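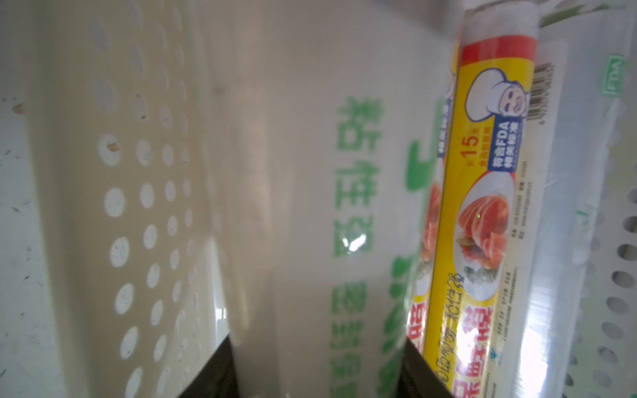
By Kilian Eder, Fire Services Coordinator, Tenlow District
Feb 17, 2021

Report to the Rural Emergency Grants Office on the Tenlow hydrant and brigade readiness project, second period

Work on the hydrant survey is finished. Crews from the Tenlow and Odoi stations visited all 589 hydrants on the district register and flow-tested each one that could be opened. There were 16 that could not. Most of these had seized spindles, and a few on the Flulska road had been paved over during resealing. The water authority has the list and has started with the ones closest to the school and the aged care home.

Flow results have been entered in the district map and printed for the trucks. Officers asked for a paper copy in each cab as well as the tablet version, as coverage drops out past the Rekent turnoff. We paid for the printing from the stationery line and it did not affect the grant.

Training

The joint drill with Odoi went ahead in November at the old grain siding. It covered drafting from the dam, relay pumping over a long lay and a handover between incident controllers. The relay was slow to set up. Two of the adaptors carried on the Odoi tanker did not match our couplings, and the crews lost time working around it. Matching adaptors have been bought and are now on both tankers. The handover went well, and the written notes from it will be used for the next intake of officers.

Mohammed-Awal Fiadzo has taken over as training officer. He has moved the breathing apparatus refresher to evenings, and more members have been able to attend. Six members are still to complete it. They remain on support duties until they do.

Equipment

The portable pump arrived later than planned and has been in service at Odoi since the new year. It was used once, at a hay shed fire off the Flulska road, where it supplied the second line from the dam. The shed was lost but the fire was kept out of the house paddock.

Hose replacement is partly done. The remaining lengths are on back order – the supplier has given us two delivery dates so far and missed both. If the third is missed we will ask your office to approve a change of supplier.

Spending

The amount approved for this period was $4000. We have spent $3306, mostly on adaptors, hose and the hire of the siding. The balance is committed to the outstanding hose. Receipts are attached in the order they were paid. We are not asking for more funds in this period.

Next period

Retest the repaired hydrants as the water authority releases them. Finish the breathing apparatus refresher. Hold a second relay drill, this time at Rekent, where the water supply is poorest and the crews have had the least practice. A date has not been set, as it depends on the end of fire restrictions.

Questions on the map or the test results can go to me at the Tenlow station. Training records are held by Mohammed-Awal.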